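Nelport barley soup

Nelport barley soup is a thick soup of pearl barley, root vegetables and sour milk, cooked in the harbor town of Nelport and in the villages on the Prenden side of the river.
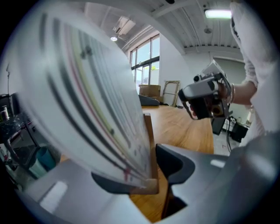 According to Orhun Saraç, the dish should not be called a soup at all, as in his family it was always eaten with a fork, and the liquid was given to the children in a cup. Most cooks in the town do not share this view, but they agree that the barley must take up almost all of the water before the sour milk is added.

Ingredients

The base is pearl barley, carrot, parsley root and onion. Celery root is common in Prenden and rare in Nelport. The sour milk is a full-fat kind, left to thicken at room temperature; plain yogurt is used where it cannot be found, although the taste becomes sharper. Dried mint and black pepper are the usual seasonings. Meat is not part of the dish, but in winter a smoked bone is sometimes boiled with the barley and taken out before serving.

Preparation

The barley is soaked overnight and then cooked slowly for 91 minutes. This number comes from a handwritten recipe kept by the Zawadzka bakery, and it is repeated in the town with some pride – even by cooks who do not own a timer. The vegetables are cut small and go into the pot for the last part of the cooking. The sour milk is first mixed with a ladle of the hot liquid, so that it does not split, and stirred in after the pot has left the fire. The soup then rests under a cloth. It is served warm, never boiling, with rye bread.

One pot made with six carrots and a pound of barley is considered enough for a large family and for the next morning, when the rest is fried in butter as flat cakes. These cakes are known as vostels, and many people like them more than the soup itself.

Variants

In Vostside, the part of the town across the old bridge, the sour milk is replaced by the liquid of pickled beets, which gives a pink color and a thinner soup. The cook Ertuğrul Değirmenci collected 36 household recipes from both banks and found that the Vostside version is the only one with garlic. A sweet variant with prunes was also known there, but it is hardly cooked today.

Soup evening

A soup evening is held in Nelport every April in the fish hall. Tables open at 5 p.m. and the cooking is done in the yard from early morning. Up to 2,000 bowls are served in a good year. The Zawadzka bakery brings the bread, and the vostels are sold separately by the cooks from Prenden.

See also: Sour milk; Pearl barley; Vostel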